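Red Means Wait

On the assembly benches at Garrido, a maker of small pumps, the rule sheet for working beside a robot arm used to run to 74 lines. Few people could recite more than a handful of them. The version that replaced it in December fits on one side of a card, and most of it deals with lights and buttons.

The company wrote it with Vomgate, a safety consultancy that had already drawn up something similar for the Todia packing plant. Both started with the same complaint from the floor. Every machine had its own idea of what a color meant. Amber was a warning on one bench and a normal pause on the next.

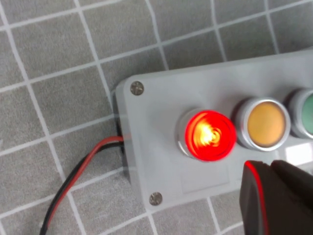
A lit red button on a control box, with the amber one beside it unlit.

Under the new rules, red means the arm is not cleared for work and hands stay off the part. Amber means a person has asked for access. Green means the cycle may start, and only the operator at that bench may press it. A lamp that has failed is treated as red until it is replaced.

The card also covers things that older rules left to habit. Cables have to leave a box on the side away from the operator. Labels go under the button they belong to, in type large enough to read at arm's length. Each button is tested at the start of a shift, and the result goes in the log even when all is well.

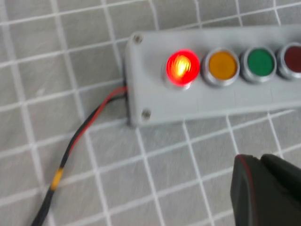

Testing takes 2 minutes a bench, and that was the main objection. Supervisors at Garrido wanted it done weekly. Vomgate held out for every shift – a switch rated for 4000 presses can wear out sooner on a busy line – and the daily check stayed in.

Dirus, which supplies the boxes, has agreed to ship them with one color order from now on. Older units will be relabeled as they come in for service. The card itself is due for review next year, and the wording on amber is already on the list.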